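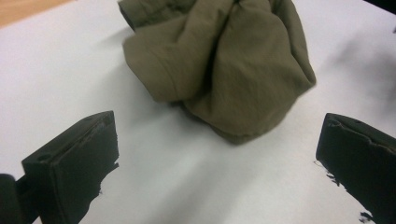 Olive green, crumpled, and in no hurry to be folded.

The Case for the Heap

My drawers were once a model of discipline. In June I spent a whole Saturday on them with a folding guide from Warero, a storage shop whose catalog runs to 824 pages, most of them dividers. The guide wants every shirt in thirds, then thirds again, until it stands up by itself like a small, nervous book.

It held for 19 days. Then I needed the gray one at the back.

What I have now is a heap, and I've come to respect it. A heap asks very little. You can find a hem in it by feel. Cotton that has spent a night in a ball will usually forgive you after ten minutes on a hanger in a steamy bathroom, and khaki has always looked as though it slept in a tent anyway. Linen holds a grudge, so linen gets folded.

I did keep one Warero divider. It cost $19 and separates the socks from some other socks.

The guide says to start over each season. I have put it in the drawer, under the shorts.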